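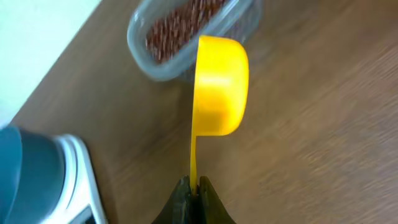

Stindine wrote on Thursday:

> I keep all my dry goods in clear tubs now and I like being able to see
> what is left, but I still can't settle on what to scoop with. I have
> been using an old teacup for the rice and a dessert spoon for the
> lentils, and both are a nuisance. The teacup won't fit in the smaller
> tubs and the spoon takes forever. Does anybody leave a scoop in the
> tub, or do you keep one scoop and move it about? And does anyone
> bother with level measures for beans, or do you just tip them in
> until it looks right?
>
> Also, has anyone found a good way of telling the small red things
> apart once they are out of the packet? I cooked what I thought was
> red rice last week and it was not red rice.

I went through all this when we moved to the smaller kitchen and had to give up the big cupboard, so I'll answer in the order you asked.

I use a plastic measuring scoop with a flat handle, the yellow sort. I would not go back to a cup or a spoon. A cup has its handle on the side, which is exactly where you don't want it when you are reaching down into a tub. With a scoop the handle is in line with your hand. I also like a strong colour. I had a clear one before and I lost it inside the oats more than once, and in the end it went out with the recycling.

On leaving it in the tub: I do for rice and oats, which I use most days. For everything else I have one scoop that lives in the drawer. If you do leave it in, lay it on top with the handle pointing towards you and check the lid still closes all the way round. The first tubs I bought were too shallow for that. The lid looked shut but one corner was up, and I had moths by April. I threw out the lot, washed the shelves down and started again. Since then I have left the scoop out of anything that sits for more than a month.

The other thing is that a scoop must be bone dry before it goes back. The place where the cup meets the handle holds a drop of water and a quick wipe with a tea towel doesn't get it. I stand mine upright in the cutlery drainer overnight. If I need it sooner I use the corner of a piece of kitchen paper.

As for measuring, it depends what I'm making. For soup I tip them in. For anything with rice I measure, always with the same scoop, and I level it with the back of a knife. My scoop holds 80 ml to the brim and I give each person one of those for a side dish. I don't trust the marks moulded on cheap scoops. Fill yours with water and tip it on to the scales, and you will know what you have got. Mine was a little under what it claimed on the packet, which doesn't matter at all for dinner as long as you stick to the one scoop.

Beans are harder. A scoop of small ones weighs more than a scoop of large ones, as there is less air between them, so if a recipe gives grams I weigh. I put the tub itself on the scales, set it to zero and take out scoops until the display shows the right amount with a minus in front. It saves dirtying a bowl. My scales go up to 3000 g, so only the very large tub of flour is too heavy for it.

Telling things apart — I sympathise. Red rice, some of the small beans and the darker lentils can all look much alike through the side of a tub, particularly if the plastic has gone cloudy. I do two things. I cut the name and the cooking time off the packet and tape it to the outside at the back. Then I write the month I filled it on a bit of masking tape on the lid. Don't put the paper inside with the food. I tried that and the ink rubbed off on the rice.

If you already have a tub and don't know what is in it, take out a spoonful and look at it on a white plate under a good light. Lentils are flat like a lens. Rice is long with a blunt end and usually has a mark where the germ was. Beans have a little scar on the inside of the curve. If I still can't tell, I treat it as beans: soak it overnight and boil it hard for the first ten minutes before turning it down. It makes poor rice but nobody is ill.

I wouldn't top up an old tub with a new packet either. The old ones take longer to soften and you end up with half the pan done and the other half like gravel. I use up what is there, wash the tub, dry it and then refill. If there is only a bit left and I have bought more, the old ones go in a jam jar at the front and get used first.

Somebody on here asked a while back about tubs with rounded corners as against square ones. Square ones pack better on the shelf but you can't get the last of the rice out of them with a scoop. It sits in the corners and you have to upend the thing. Rounded corners lose you a little room and I think it is worth it. I have the Pimbridge ones, the 2 litre size, and the lids have lasted. The Mavilcombe tubs are nicer to look at but mine cracked at the rim, and once there is a crack I don't use a tub for food.

The scoop was from the hardware shop by the bus station and cost 39p, though that was a good while ago. They had them loose in a box near the till. I should think any kitchen shop would have something like it. Choose one with a handle long enough to keep your knuckles out of the food, and take one of your tubs' measurements with you before you buy — mine only just goes in.

I'd be interested to hear what the red things were, if you ever found out.

Mikuš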